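Isesent : la cuisine partagée de la rue Hämmerli rouvre aux habitants

Vendredi 3 décembre 2021

La cuisine partagée de la rue Hämmerli, à Isesent, a rouvert ses portes cette semaine après 8 mois de fermeture. Les locaux, gérés par l'association Bundero, accueillent de nouveau les habitants du quartier qui souhaitent réchauffer un repas, préparer un plat ou suivre un atelier. L'accès est libre le midi, du lundi au vendredi. Les soirées restent réservées aux groupes inscrits.

La fermeture avait été décidée à la suite d'un dégât des eaux au sous-sol. L'installation électrique a été refaite entièrement et l'évacuation de l'évier remplacée. Le chantier devait se terminer en octobre, mais la livraison du nouveau tableau électrique a pris du retard et la commission de sécurité n'a rendu son avis favorable que la semaine dernière.
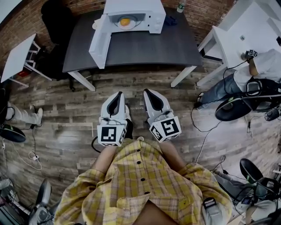 L'association a profité des travaux pour revoir ses règles d'utilisation, affichées désormais à l'entrée. Les plats apportés de la maison doivent être consommés le jour même, et chacun essuie l'appareil dont il s'est servi. Le four à micro-ondes blanc, posé sur une table gris foncé à pieds blancs, est en accès libre, et les assiettes rondes comme celle qui se trouve à l'intérieur sont prêtées sur place. Les récipients en métal y sont interdits. Les plaques de cuisson, elles, ne peuvent être utilisées qu'en présence d'un responsable, et il faut se signaler à l'accueil avant de les allumer.

« Beaucoup de gens du quartier vivent dans une chambre sans cuisine. Pendant la fermeture, ils mangeaient froid ou allaient chez des voisins », explique Yaowalak Chuensuk, coordinatrice de la cuisine. Elle précise que les premiers midis ont été calmes et qu'elle attend davantage de monde une fois les horaires distribués dans les boîtes aux lettres.

L'adhésion annuelle est fixée à 30 euros. Elle donne droit à un casier dans le réfrigérateur commun et à une place prioritaire aux ateliers. Le passage du midi reste gratuit pour tous, sans inscription, dans la limite de 40 personnes par service. Les étudiants et les demandeurs d'emploi paient demi-tarif sur présentation d'un justificatif.

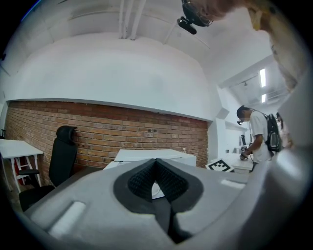

Trois ateliers sont prévus avant les vacances de fin d'année. Le premier portera sur les soupes et les légumes d'hiver, le deuxième sur la conservation des restes. Le dernier, consacré aux desserts sans four, est ouvert aux enfants accompagnés d'un adulte. L'épicerie Grollow, installée dans la même rue, fournira les légumes.

Les inscriptions se font à l'accueil, aux heures d'ouverture, ou par téléphone le matin. La cuisine sera fermée entre Noël et le jour de l'An. Les adhérents qui avaient réglé leur cotisation avant le sinistre n'ont rien à payer jusqu'à l'été ; leur ancienne carte reste valable et sera échangée lors de leur prochain passage.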